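Part-time helper wanted for a small linen and laundry room in Prastville

Hi, I'm Soledad Oyelaran, and I run Wysocka, a laundry and linen service on the back street behind the old bakery in Prastville. I'm looking for one more pair of hands, starting in February, and I'd much rather hear from someone who likes the work than someone who has done everything on a list. So please read on even if you've never set foot in a laundry!

First, what we do. We wash, mend, fold and send back bedding and table linen for guest houses, a couple of restaurants and a lot of ordinary families who are tired of fighting with fitted sheets. I started it in my own kitchen, then Jolanta Wróbel came in with me (she does the mending, and she is the reason people keep bringing us their grandmother's tablecloths), and now we're a team of 4 with Hubert Krawczyk on the van and Kristaps Kütt on the big machines. You'd be number five.

The job is mostly folding, sorting and packing. Sheets, pillowcases, throws, the odd baby blanket. You'd check each piece for stains or a pulled thread, put it to one side for Jolanta if it needs her, and pack the rest against the ticket. Our biggest regular is Bultena, a guest house up the hill, and their order comes in on Tuesday morning like a small avalanche – if you can only do one day for us, please let it be Tuesday.

You'd also answer the phone now and then and hand parcels over the counter. People like to chat when they pick up. I like to chat too, as you've probably noticed, so that part of the day tends to run long.

Hours and pay

We're offering 4 mornings a week, starting at 7:30 and finishing at noon. I can be flexible about which mornings, apart from the one I've already begged you for. If you have school drop-off, tell me and we'll move the start. Pay is $979 every two weeks before taxes, and it comes on time. You get paid days off too, and your own household washing done here at no charge, which my kids would tell you is the best perk in town (they have never paid for a wash in their lives, so take that as you like).

What I'm hoping for

You can be on your feet for most of a morning and lift a full bag, which can weigh up to 25 pounds. You don't mind repeating yourself, or rather your hands don't. You notice things: a missing button, two pillowcases that are nearly the same white but not quite. You can read a handwritten ticket, and Hubert's handwriting will test you.

Experience is nice, but I can teach folding. I learned from Stanisława Jabłońska, who ran a hotel linen room for years and could do a king-size fitted sheet in the time it took me to find the corners. She is past 70 now and still drops by to refold my shelves when she thinks I'm not looking. You'll meet her, and she'll have opinions about your pillowcases. Bring yours to the trial morning and she may even show you the corner trick.

We keep our tickets in a program called Sameo. It's simple, it has big buttons, and Kristaps will sit with you for the first week until you've got it.

What we're like to work with

There's a radio, and whoever gets in first picks the station. Coffee is at ten. The room gets warm in summer, so we prop both doors open and slow down a bit. We eat together on Fridays if there's time and sometimes when there isn't. No uniform, just an apron (we have plenty) and shoes you can stand in.

How to apply

Please don't write me a fancy cover letter. A few lines about you, the mornings you could do and a phone number will do fine. Drop it through the door or hand it to whoever is at the counter. You can also call the shop after two in the afternoon, when the machines are off and I can hear you. I'll get back to every single person, and if we both like the sound of it you'll come in for a paid trial morning.

If you know somebody who'd be a good fit, pass this along – my last two hires both came from a neighbor mentioning it over the fence.

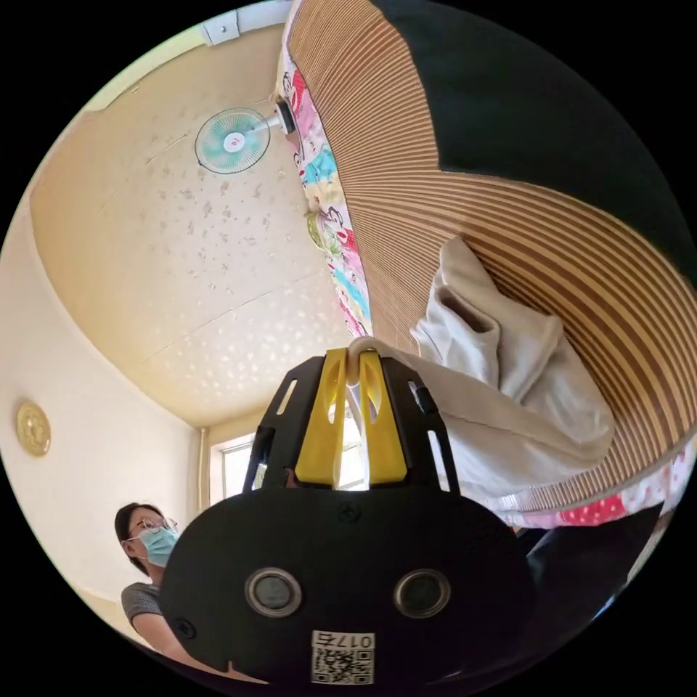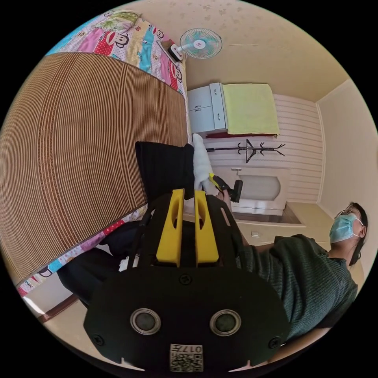 Off-white cloth in the first photo, something white and fluffy in the second.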